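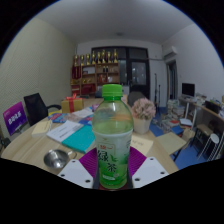
Refillable and Single-Use Bottles: Frequently Asked Questions
Rostbridge Drinks Recycling Information, last revised 2020-05-23

What are drinks bottles made of?
Most clear or tinted bottles for water, tea and soft drinks are made of PET (resin code 1). Milk bottles are usually HDPE (resin code 2). The code is moulded into the base, inside a small triangle. The cap is normally a different plastic from the body, either HDPE or polypropylene.

Should the cap be left on?
Yes. Empty the bottle, squash it lengthways and screw the cap back on. Loose caps are small enough to fall through the sorting screens. PET sinks in water and cap plastics float, so the two are parted in the wash tank after shredding.

Does the label have to come off?
No. Paper labels and plastic wraps are removed at the plant. Full-length shrink sleeves can cause a wrong reading at the optical sorter; if the sleeve has a perforated strip, tear it off and put it in general waste.

Are coloured bottles accepted?
Green and blue tints are accepted in all Rostbridge collections. They are baled apart from clear PET and sell for less. Black and other opaque PET is not accepted at present.

Does the bottle need to be washed?
A quick rinse is enough. Tea and juice contain sugars which ferment in the bag and attract wasps, mostly from late summer into September. Do not use hot water. PET begins to soften at fairly low temperatures and a distorted bottle may jam the feed. 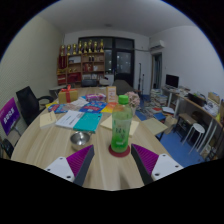

Lizelle Swanepoel writes that her building on the Masilela estate has no room for a second bin, and asks whether bottles may go in with cans. They may. Cans and bottles share the same sack; glass must be kept out of it.

How much does a sack hold?
The standard sack is 100 litres and takes up to 800 g of squashed bottles. Tie the neck. Split or overfilled sacks are left at the kerb with a yellow tag.

Can I refill a single-use bottle?
It can be refilled with cold water for a short time. The narrow neck makes it hard to clean properly, and the thin wall creases and traps residue. For daily use a wide-necked bottle is easier to keep clean.

Where is the nearest return point?
There are 12 return points in the district. The machine at the Flilico car park takes bottles up to 3 litres. The machine at Skestard Road takes nothing larger than 2 litres and is switched off overnight.

The machine rejected my bottle. Why?
The usual causes are liquid left inside, a crushed barcode, or a missing label. Bottles for the machines must not be squashed. If error 458 is displayed, the storage bin is full and the attendant has to empty it.

Who do I contact about a missed collection?
Sibusiso Shabalala, Collections Desk. Give the street name and the colour of the sack.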